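Trernside Neighbours Help

2 min read

Small kitchen, square pan, where does it all go?
Posted by Isia

Moved in September, one small white table for everything. I've got a square pan with a wooden handle and a round one with a glass lid. Keep dumping the square one on top of the microwave. Handle sticks out, I catch my sleeve on it. Is there a better way??

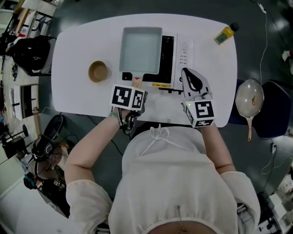 Osagie

Turn the handle to the side, job done. And check the book for your microwave, some want the top kept clear for the vents. Mine does.

I cook on a plug-in hob, middle of the table, pan lives on that once its cooled.

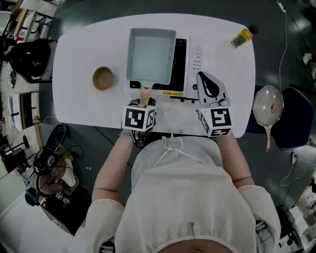 Also get the lidded one off the worktop altogether. A hook, a shelf, even a chair will do for now. Oil well back from the heat pls.

Sendon

Agree re the vents. Wipe the table down first or you're just moving greese about. 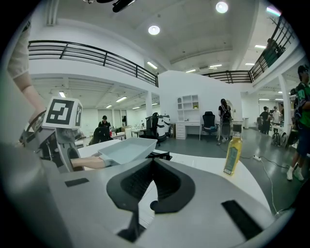

Then put back only what you use daily. Rest in a cupbord.

2 shares
1532 views

Related
Cleaning a plug-in hob
Loose pan handles
Where to keep cooking oil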